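Fixing a Gripper That Closes Late on the Toaster Task
By Marloes Hoekstra

I love this fault, because once you find it the cure takes five minutes! Our arm kept closing its jaws after it had already begun to lift, so the block stayed put while the log cheerfully said "picked."

Step 1. Hit the stop, keep your hands off the counter, and drop the speed limit to 5 percent.

Step 2. Park the jaws low beside the cutting board, over bare counter, and open the log. 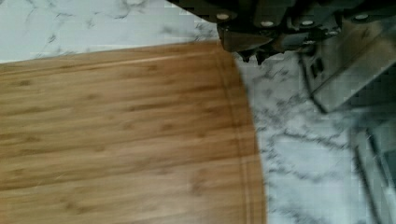 Can I skip the slow run and just raise the grip force?
Leave the force alone for now. A late close at higher force is still late, and it's harder on the fingers.

Step 3. Compare the close command with the first lift command. Ours were 600 milliseconds apart in the wrong order (Gijs Kramer spotted it before I did).

Step 4. Set the lift to wait for the "jaws closed" signal, save, and restart the controller. A reload won't pick up the change.

Step 5. Stand the block in one slot of the toaster, check that the toaster is unplugged, and run the pick slowly. Keep the stop button in your hand the whole time.

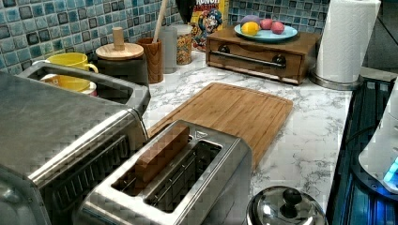 Block in the left slot, right slot empty.

If the lift still starts early, go back to Step 3 and look for a second lift command further down the script. We had one of those too!

Recent posts
Wrist cable checks before a long run
Skudis controller: reading the stop log
Jamie Goodall on worn finger pads
Why our arm drifted in September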